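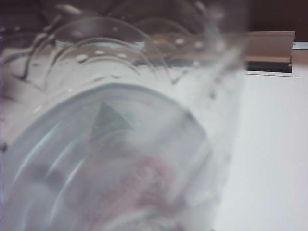

Zostedeo is hiring a test engineer to check other people's claims about small satellite thrusters. Most of what reaches our bench in Ritchie arrives with a graph and a press release, and most of it shrinks once we hang it on our own balance. A warm cable can look like thrust. So can a pump two rooms away, or a drinking glass lying at a tilt on a white tabletop if the table shares a floor with the vacuum chamber. We want someone who suspects the table first.

The job is full time for 2 years, starting in December. You would run the torsion balance, write the error budget, and tell customers what the numbers don't support. Your first assignment is the Gulluvent drive, which its makers say needs no propellant. We have our doubts. They have agreed in writing that we publish whatever we measure.

You need hands-on vacuum work and a real grasp of statistics. A degree in physics or engineering helps, but a stack of null results would impress us more. Please don't tell us you are passionate about disruption.

We had 228 applications last time and 81 of them never mentioned measurement error. Send two pages and one account of a result you got wrong to Adwoa Lamptey, Room 101, Vureleck Building. Lambros Vasilakis will answer technical questions, usually with another question. Travel to interviews is paid.

Posted August 2022. Open until filled.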